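Tramalon Maris glove kit: review after a season of use
10 February 2019

We bought the Maris in September to record hand movements for our Temba cell at Verngate. The cell picks up bottles and tubs and sets them down again, and we wanted to show it how a hand does the job before writing any more motion by hand. The kit cost us £3,334 with delivery. I do most of the setting up and all of the cleaning, so this review is mainly about that side of it.

What you get: a right-hand glove, the straps, a small display unit, cables, a set of printed marker cards and a thin manual. There is no left-hand glove in the basic kit and you can't buy one on its own, which I think is poor at this price.

Setting up

The first time took most of a morning. Now it takes me 30 minutes if the cables have been put away properly. Put the marker card up first and get the fixed camera to see it. Then lay the printed sheet flat, and only then put the glove on. The manual has these in a different order and you end up trying to tape paper down with a hand full of wires.

The marker card wants to stand upright where your hand won't hide it for long. It can be partly covered for a moment without trouble. If you keep reaching across it the software loses its place and you have to go back to the start of the recording.

The sheet is the weak part. Ours has gone wrinkled and one corner curls up. A stiffer board would cost Tramalon very little. I have printed spares on heavier paper and they lie better.

Calibration is an open hand, a fist and then each finger to the thumb. It has to be redone for each wearer. We managed up to 20 recordings before the thumb reading started to wander. Tightening the strap fixed it most times.

Looking after it

Wipe the straps after every session and let the glove air overnight. Don't wash it. The wiring runs over the outside, so check it at the finger joints and at the wrist, where ours has needed repair. A lead came away at the base of the thumb in the second month. Tramalon sent a new lead with no argument, but fitting it meant undoing the stitching on the padding and sewing it back, and my sewing shows.

The plugs on the display unit are stiff. Hold the unit down when you pull them or it slides across the table.

In use

Good on anything with a clear shape to grip. A trigger spray bottle is a fair test, as the hand has to close round the body and the fingers may want to do something else at the top. The Temba copied the basic hold well after we had cleaned up the recordings. Small flat things were worse, and we gave up on coins.

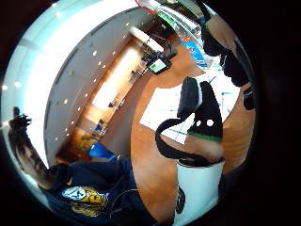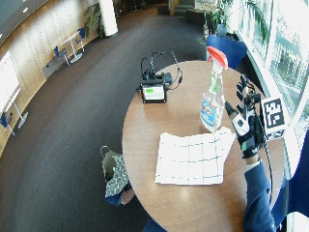
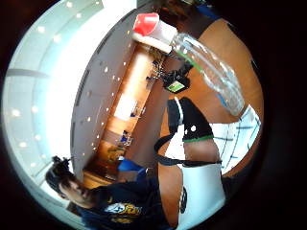 Lined sheet on the table. In the second picture the marker card is standing beside the glove.

Score: 2 stars off for the sheet and the missing left hand, so three out of five. I would buy it again for the Temba, but I would order spare thumb leads at the same time.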